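Reference > Household > Kitchen and Table > Drinking Vessels > Mug

Print this article | E-mail this article

Overview History Materials Shape Use Care Collecting

Mug

A mug is a drinking cup with a handle and fairly straight sides, used mostly for hot drinks such as coffee, tea, cocoa and soup. It usually holds more than a teacup and is used without a saucer. Most mugs have a flat base and thick walls. The word is also used for large handled beer vessels, which are treated under Tankard and Stein.

Overview

The line between a cup and a mug is not fixed. In American homes the two words are often used for the same object. Makers and shops tend to call a vessel a mug when it is as tall as it is wide, or taller, and when it is sold without a matching saucer. A common size holds between 8 and 12 fluid ounces. Larger ones, sold as soup mugs or latte mugs, may hold 16 ounces or more.

History

Handled drinking vessels made of clay are known from many early cultures. Early ones were built by hand from coils or slabs. The potter's wheel made it possible to throw thinner and rounder walls, with the handle added afterward.

Wood, horn, leather and pewter were all used for everyday drinking in Europe through the Middle Ages. Metal mugs were strong but heated up quickly. This mattered little when the usual drink was beer or cider, and more once coffee and tea spread in the seventeenth and eighteenth centuries. Glazed earthenware and stoneware then took a larger share of the market. Shaving mugs, frog mugs and puzzle mugs were made as specialties.

The pottery at Nesthorpe is typical of the small works that supplied country markets. Its surviving stock book for one year lists 1,373 mugs fired and 879 sold, the remainder being carried over, broken, or given to carters in place of wages. The works made a brown mug with a cream inside and a smaller plain one for children. It closed after the clay pit flooded, and its molds went to the Korov factory, which kept the brown pattern in production for a generation.

Enameled steel mugs became common in the nineteenth century. They were light and did not break, and they were taken up by armies, railroads and camps. The enamel chips when the mug is dropped, and the exposed steel rusts.

Materials

Most mugs sold today are ceramic. Earthenware is fired at a lower temperature, stays slightly porous under the glaze, and chips more easily. Stoneware is denser and heavier. Porcelain and bone china are thinner and are used for lighter mugs.

Glazes are colored with metal oxides. Iron gives browns, yellows and some greens, cobalt gives blue, and copper gives green or, in a kiln short of air, red. Pale greens have been popular for tableware for many centuries, especially in the celadon wares of China and Korea.

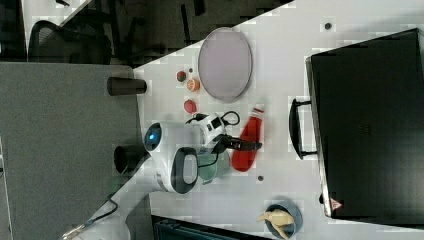
Valentin Bogdan objects that lists of this kind put too much weight on the glaze and too little on the clay beneath it, and holds that a buyer who wants a mug to last should look first at the unglazed ring on the bottom. On his account a coarse, chalky ring means a soft body that will take in water, whatever the color on top. Other writers accept the test for plain wares but consider it unreliable where the foot has been sanded or waxed.

Glass mugs are made by pressing or blowing. Borosilicate glass handles sudden changes of heat better than ordinary soda-lime glass. Plastic mugs are used for picnics, for children and in hospitals. Insulated mugs have a double wall, in most cases stainless steel with a vacuum between the layers, and often a lid.

Shape

The plain cylinder is the easiest form to print on and to stack in boxes. Barrel, tulip and tapered forms are also common. A narrower mouth slows the cooling of the drink, while a wider one lets it cool faster and is easier to clean.

Handles are pulled, cast or pressed. A pulled handle is drawn out by hand from a lump of wet clay, bent, and fixed to the body with slip. A cast handle is made in a mold and attached in the same way. The joint is a weak point, and many broken mugs fail there. Handles are described by the number of fingers that fit through them, a two-finger handle being usual on small mugs and a four-finger handle on large ones.

Stacking mugs have a stepped base that sits inside the rim of the mug below. They were developed for canteens, where shelf space is limited.

Use

Mugs are used for drinks, but also for measuring, baking and holding pens. Mug cakes, mixed and cooked in a microwave oven in the same vessel, became popular with the spread of home microwaves. Mugs with metal trim should not be used this way.

Printed mugs are a common gift and souvenir. The usual method is dye sublimation, in which a design on paper is wrapped around a coated mug and heated so that the dye passes into the coating. Decals fired onto the glaze last longer.

Care

Glazed mugs can generally be washed by machine. Tea and coffee leave a brown film made up largely of tannins, and a paste of baking soda and water removes most of it. Gray lines inside a mug are often metal left by spoons, not scratches, and come off with a mild abrasive cleaner. Fine cracks in the glaze, called crazing, can hold moisture and stains.

Collecting

Collectors sort mugs by maker, place or theme. Marks are found on the base and may be stamped, painted or cut into the clay. The collection formed by Safta Jitaru at Rorkau contains 122 pieces, nearly all of them workshop mugs with the Ghiță mark. Two carry a second mark that has not been identified.

See also: Beaker; Cup; Saucer; Stein; Tankard; Teacup

Last revised February 7, 2024

Previous: Muffin tin | Next: Mustard pot | Index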